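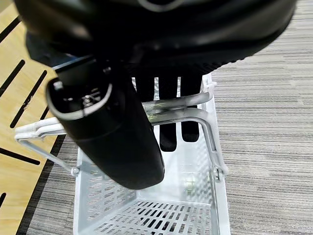 Over the white basket.

Altovby Community Garden, minutes of the June meeting

Győző Bakos opened at 7 p.m. and thanked everyone for coming out on such a sticky evening, and for the lemon bars, which were gone well before we reached the first item. The minutes of the last meeting were read and accepted with one correction: the new hose went to the Binton Road beds, and the old one is still on its hook by the shed.

Water. The pressure on the far side is poor again. Cillian Ó Dálaigh has walked the line and thinks the trouble is at the second joint, where it was patched last fall. He will dig it up next weekend and would be very glad of company, particularly anybody who owns a decent spade. Until then, please keep sprinklers off after 10 in the morning.

Plots. We have 4 families on the waiting list and two plots coming free, both on the shady side. There was a long and friendly talk about whether a plot could be split in half. Some felt half a plot is plenty for a first summer (tomatoes, a few beans, you'd be surprised!), and others worried about the paths between. It was agreed to offer halves to anyone who would like one and see how people get on. Carried, 12 in favor and 2 against.

Harvest supper. Wudville gardeners have invited us to share their supper again this year, and we said yes with great pleasure. Győző will write back and ask about tables. Last time we took far too many zucchini, so do please think of pies, pickles or bread.

Any other business. The Tuominen apple tree is dropping small fruit on the path. Please sweep as you pass. A pair of green gloves was left on the bench after the last work morning and is now in the shed.

Closed at 8:40 p.m.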